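Lists > Lolturcombe Allotments > September 2022 > Drying beans and onions

Filed under: Harvest and Storing

We use cookies to remember your list settings. Accept / Manage

Subject: Re: Drying borlotti in a damp shed
From: Urho Aaltonen
Date: Sep 2, 2022

Hertta Kinnunen wrote:
> We have 10 plants of borlotti on the Pillgate side and half the pods
> are still green. The shed is damp and I lost most of last year's to
> mould. Do people pull the whole plant or pick the pods as they turn?
> Also, has anyone got onions keeping past Christmas in those sheds?
> Mine went soft at the neck.
>
> Hertta

Hertta,

I pick as they turn. Pulling the whole plant works in a dry year but the top pods are always behind, and if it rains for a week you have a heap of wet leaf with beans in the middle of it. Go over them every couple of days and take anything that feels papery. Pods with some green left can be finished indoors.

I wouldn't use the shed at all. The Pillgate ones sit low and the floors never dry out after August. Spread the pods one layer deep on newspaper in a spare room, turn them when you remember, and shell them after 10 days or so. If you can mark a bean with your thumbnail it isn't ready. I got 800 grams shelled last year from a short row, all dried on top of a wardrobe.

Once they are hard I put them in the freezer for 2 days in case of weevil, then let them come back to room temperature before opening the bag. Keep back your seed first - I don't freeze that.

On the onions, soft necks are usually from bending the tops over too early, or from feeding late. Leave them to fall on their own. Mine are still on the rack at home and will stay there until the necks are thin and rustle. Thick-necked ones go straight to the kitchen.

For storing, anything that lets air through the sides is fine. Nets, old tights, a woven basket. 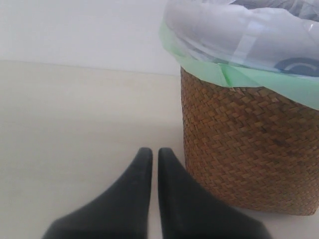

Plastic bags are no good for onions unless they are wide open at the top, and even then I'd check them every week. One bad one will take the rest with it.

I have spare Tindo seed from the spring if you want to try a dwarf bean next year. It finished well before the borlotti on my plot and I had the lot in before the weather broke. I'll leave an envelope in the trading hut.

Urho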